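Inicio > Blog > Robótica > Planificación

Inicio Artículos Proyectos Sobre mí Contacto

El planificador y la pared del contenedor

Llevo desde abril peleándome con los descensos dentro del contenedor. El brazo llegaba bien a la pose de aproximación, bajaba, y en una parte de los intentos el planificador devolvía una trayectoria vacía o daba un rodeo absurdo con la muñeca antes de entrar. Dejo aquí apuntado lo que he cambiado, sobre todo para no tener que reconstruirlo de memoria dentro de medio año.

El montaje de software es el de siempre. Nevo hace la percepción y publica las poses de agarre, Clevenero planifica y un nodo mío manda los puntos al controlador. El modelo de colisiones del contenedor salía de un CAD que en su día dimos por bueno.

Lo primero fue mirar los registros. Lancé 1000 planificaciones en simulación con poses repartidas por el fondo, y 642 salieron a la primera. Las demás necesitaban reintento o fallaban. Pinté los fallos sobre la planta del contenedor y casi todos caían en la mitad trasera, cerca de la pared.
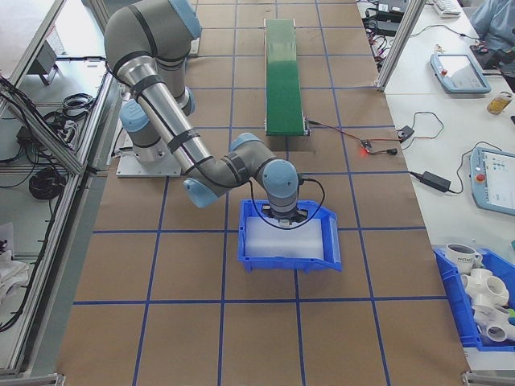

La pinza sobre el fondo del contenedor, apuntando hacia abajo.

Había dos problemas mezclados. El primero era el margen de seguridad: yo inflaba las paredes en el modelo y, además, Clevenero aplicaba su propio margen a la pinza. Sumados, dejaban la zona trasera casi inaccesible. Quité el mío y dejé solo el del planificador.

El segundo lo vio Aleksi Huttunen leyendo mi código. Yo pedía una orientación fija alrededor del eje de la herramienta, cuando para una pinza de dos dedos paralelos da igual girarla media vuelta. Ahora genero la pose original y otras tres, de 90 en 90 grados, y descarto las que no valen según la forma del objeto. El planificador se queda con la de menor recorrido articular. Los rodeos de la muñeca han desaparecido en simulación, y en el robot todavía no he visto ninguno.

Queda el cable. No está en el modelo de colisiones y no tengo claro cómo meterlo. He probado a ponerle un cilindro fijo pegado a la muñeca, pero vuelve a cerrar demasiado espacio junto a la pared. De momento limito el rango de la última articulación y ya está.

El cambio está en el commit 1603 de la rama de pruebas. Lo siguiente es repetir las mil poses con el contenedor girado y medir el tiempo de planificación, que con cuatro candidatas por agarre ha subido.

Entradas recientes
Calibrar la cámara fija sin volverse loco
Saithong: notas de instalación
Por qué dejé de usar Pelance para los registros
Interpolar en articular o en cartesiano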